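How a Brick Wall Is Made

Bricks are one of the oldest things people have ever built with. There are bricks in houses, schools, bridges, chimneys, and tunnels. People were making them thousands of years ago, and the way a wall goes up has not changed very much since then.

What is a brick?

A brick is a block made from clay. Clay is a kind of very fine, sticky soil. When it is wet you can squash it into almost any shape. When it dries it goes stiff. When it is heated until it glows, it changes for good, and water can't turn it soft again.

The first bricks were not heated at all. People mixed mud with straw, pressed it into a box with no bottom, lifted the box away, and left the block in the sun. These are called mud bricks. They work well in dry places. In rainy places they slowly wash away, so builders there needed something harder.

Into the oven

The oven used for bricks is called a kiln. You can say it "kill" or "kiln," and both are right.

A brick goes through these steps:

1. Clay is dug out of the ground and stones are taken out of it.
2. The clay is mixed with water, and often with sand.
3. It is pressed into a mold or pushed through a shaped hole and sliced with wires.
4. The soft bricks are dried slowly. If they dry too fast, they crack.
5. The dry bricks go into the kiln and are fired.
6. They are cooled slowly and stacked.

Inside a kiln it gets far hotter than the oven in your kitchen. Bits of the clay start to melt and stick to each other. That is why a fired brick is so hard.

Why are bricks different colors?

Most clay has some iron in it. Iron turns red when it joins with oxygen, the same way an old nail goes red with rust. Clay with plenty of iron makes red or orange bricks. Clay with a lot of lime in it can make yellow or cream ones.

Heat matters too. Bricks that sat in the hottest part of the kiln may come out darker than their neighbors, even when the clay was the same. In old kilns, smoke could leave black marks. Some builders like bricks that all match. Others ask for a mixture on purpose.
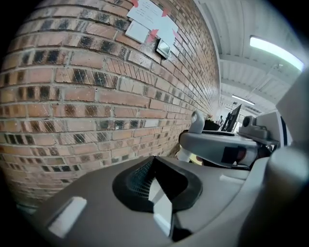
Orange, tan, and pinkish bricks with dark smudges. The pale grey lines are mortar.

What is mortar?

Mortar is the paste that goes between bricks. It is made of sand, water, and cement or lime. A bricklayer spreads it with a flat, pointed tool called a trowel. The mortar starts out like thick oatmeal and then sets hard.

Mortar does two jobs. It holds the bricks together, and it fills in the gaps. No two bricks are exactly the same size, so if you stacked them without mortar, the wall would wobble and the wind would blow through it.

A line of bricks lying side by side is called a course. Bricklayers finish one course before they start the next, and they check each one with a level to see that it is flat. A string stretched from one end of the wall to the other helps keep the course straight.

Why don't the gaps line up?

Look at a brick wall the next time you walk past one. The upright gaps in one course are usually not right above the gaps in the course below. Each brick sits across two others.

The pattern the bricks make is called a bond. The simplest is running bond, where every brick covers half of the brick under it on one side and half of the next one on the other side. If someone leans on the wall, the push is shared out among many bricks. If all the gaps lined up, the wall would be a row of separate towers, and a crack could run straight from top to bottom.

There are other bonds as well. In English bond, one course shows the long sides of the bricks and the next course shows the short ends. The long side is called a stretcher and the short end is called a header. In Flemish bond, stretchers and headers take turns in the same course.

Can a brick wall be curved?

Yes, even though bricks have straight sides. The bricklayer turns each brick a tiny bit from the one before it. The gap at the front is then a little wider or narrower than the gap at the back, and the mortar fills the difference. For a tight curve, the builder can use shorter bricks or special ones shaped like a slice of pie.

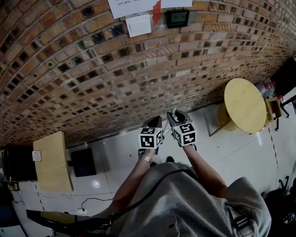 A curve can also make a wall stronger. Try this with a sheet of paper. Stand it on its long edge and let go. It falls over. Now bend it into a curve and stand it up again. This time it stays up, because its bottom edge is spread out over more of the table. Some garden walls are built in a long wavy line for the same reason. They are known as crinkle-crankle walls, and they can be just one brick thick without falling down.

Arches are curves too, but they stand upright, over a door or a window. The bricks in an arch press against each other, and the weight from above pushes them more tightly together. While the arch is being built, a wooden frame holds it up. The frame comes out once the mortar has set.

Try it yourself: test two walls

You will need 24 small building blocks, all the same size, and a table.

1. Use 12 blocks to build a wall with all the gaps lined up. Make it 3 blocks long and 4 courses high.
2. Use the other 12 to build a wall in running bond. The ends will look like steps, and that is fine.
3. Push gently on the middle of each wall with one finger.

Watch which blocks move. In the first wall, a column of blocks can tip over while the ones beside it stay put. What happens in the second wall?

Words to know

Bond: the pattern bricks are laid in
Clay: fine, sticky soil used to make bricks
Course: one row of bricks in a wall
Header: a brick laid so its short end shows
Kiln: a very hot oven for firing bricks
Mortar: the paste between bricks
Stretcher: a brick laid so its long side shows
Trowel: the tool used to spread mortar

Drarkdale Children's Library, Find Out pages
Last updated October 19, 2019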